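Tredura Demonstration Programme
Frequently asked questions for contributing sites

This page answers the questions most often put to the programme office by sites that record demonstrations for the Nundano learning system. It should be read together with the site agreement. Last revised Sunday, October 13, 2024.

What is a demonstration?

A demonstration is one complete performance of a task by the two-armed station under the control of a trained operator. The station stores the movement of both arms and the pictures from every camera for the whole of the performance. Nundano is trained on these records, and a task is opened for training when 3,000 accepted demonstrations have been received from all sites together.

Which tasks are being collected at present?

The current task family is Keys, which has two parts. In the first, keys are picked up from a table. In the second, a key is placed on a wall hook or taken off one. Sites may record either part or both, but the parts must be submitted under separate task codes.

Must the work be done in a laboratory?

No. The programme asks for furnished rooms in ordinary use. Sofas, side tables, toys, cables and clothing may remain where the household keeps them, provided that the arms can move freely and the operator has a clear view of the work. Sites should not tidy a room between one demonstration and the next, as a change of background within a batch makes the batch harder to check.
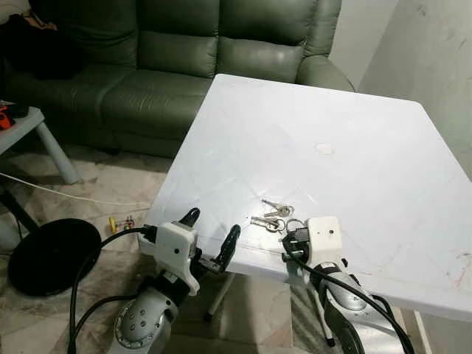
Keys, part one: the grippers at the near edge of the table, with the keys and fob between them.

How should the keys be placed?

The operator's assistant places the keys by hand before each demonstration. The position and the direction of the blades should be varied. Keys may lie near an edge, but no part of the ring may hang over it. A fob may be left on the ring. If the keys fall to the floor during a performance, the demonstration is to be ended and marked as incomplete.

May worn or marked furniture be used?

Yes. Scratches, stains and pen marks on a table are acceptable and need not be cleaned off. Tables that rock or slide when touched are not acceptable. A site that replaces its table part of the way through a batch must close that batch and open a new one.

Why are wrist cameras required as well as the head camera?

The head camera gives the general position of the arms and the object. It is often unable to show the last part of an approach, when a gripper housing may cover what lies beneath it. The wrist camera looks out past the fingers and gives a nearer view of the object from a low angle. A demonstration that lacks either view cannot be accepted.
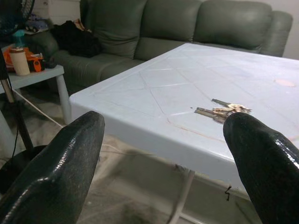

Reading time for this page: 4 minutes

The fingers are expected to appear in the wrist view, and sites should not move the camera mount in order to remove them. Their position in relation to the keys is part of what the system learns. Mounts are set by Tamihana at installation and may be adjusted only by its engineers.

What counts as a successful demonstration?

For part one, the keys must be lifted clear of the table and held for 2 seconds. For part two, the key ring must be over the chosen hook and the gripper must have let go and moved away. The operator records the result at the station immediately after the performance. Results may not be altered later by the site.

Should failed attempts be deleted?

No. Failed and incomplete attempts are to be submitted with the correct mark. They are kept apart from the accepted demonstrations and are used to test whether the system can recognise an error. Deleting them also leaves gaps in the numbering, and the batch will be returned to the site.

How should the hooks be arranged for part two?

Hooks should be fixed in a row on a plain panel or wall, within easy reach of both arms. The row need not be perfectly level. Hooks of one pattern should be used within a batch, and the hook to be used should be changed regularly so that the system does not come to favour one position.

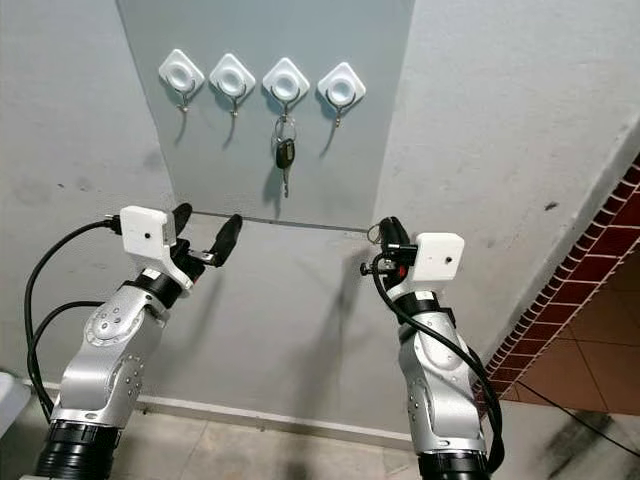

Keys, part two: a car key on the third of four hooks.

May more than one key be on the hooks?

Only under the code for crowded hooks, which is open to sites that have completed at least one ordinary batch. In all other cases the remaining hooks must be left empty.

How long may an operator work without a break?

Operators must rest for 10 minutes in every hour. The station software, Steter, locks the controls when a rest is due. The lock may not be bypassed, and the rest is counted as paid time under the site agreement.

What happens to personal information in the recordings?

Persons other than the operator and assistant should be out of view while recording is in progress. Letters, photographs and screens should be covered or removed beforehand. If a person is recorded by mistake, the site must mark the demonstration for withdrawal on the same day, and the record will be erased from the programme's storage.

How are batches checked?

Each batch holds 62 demonstrations. A reviewer watches a selection in full and compares the stated results with the pictures. Batches that pass are confirmed in Steter. Batches that do not pass are returned with written reasons, and the site may correct and resubmit them once.

Can a site suggest a new task?

Suggestions may be sent through the contact form in Steter at any time. They are considered together each April, and sites are informed in writing whether a suggestion has been taken up.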